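Robots & Automation | 14 comments | Share

Can a machine tidy your kitchen yet? Mechthild Frei says ask again in May

Mechthild Frei has spent most of the winter trying to get a robot arm to put things away. I love this kind of work, so when she offered me an hour on the phone I took two.

Her project is called Anoswood, and the goal is easy to state: hand a machine an ordinary kitchen counter and have it sort out the mess. "People see a factory arm weld a car door and figure a spoon must be simple," she said. "But the car door is always in the same place. A spoon is wherever your kid left it."

So is it ready? Not for my house, she told me, and she laughed when she said it. Picking up one item she has taught it is going well. Picking up that same item when it's lying against the side of a box is a different job, and one she clearly enjoys. "The fingers need room. You and I just nudge the thing over with a knuckle and never think about it. I want that nudge!"

She likes soft fruit toys for early tests and keeps groceries and dishes in the mix too. Long, thin tools are her favorite problem at the moment — grab one near the end and it swings. Her target is 99 good pickups out of a hundred, and she won't talk about selling anything before then.

I asked what she'd pay for a finished one herself. "If it emptied the dishwasher, 2000 dollars, today. If it only did the forks, 50."

Getting the arm near a long tool in a box, with a crowded counter on every side, is the part she could talk about all day.

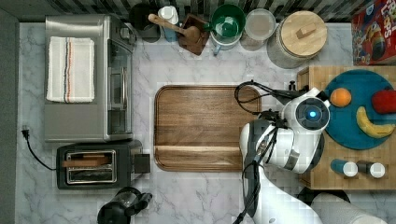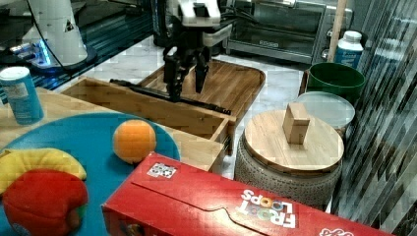
What comes next

Frei wants to try drawers in May. Drawers stick, she says, and they hide whatever is at the back, so the arm would have to pull, look and reach in one go. After that she'd like to try a shop floor, restocking low shelves at night.

"Folding laundry, don't ask me," she said. "I can't fold a fitted sheet either." I asked anyway, and we were off for another twenty minutes.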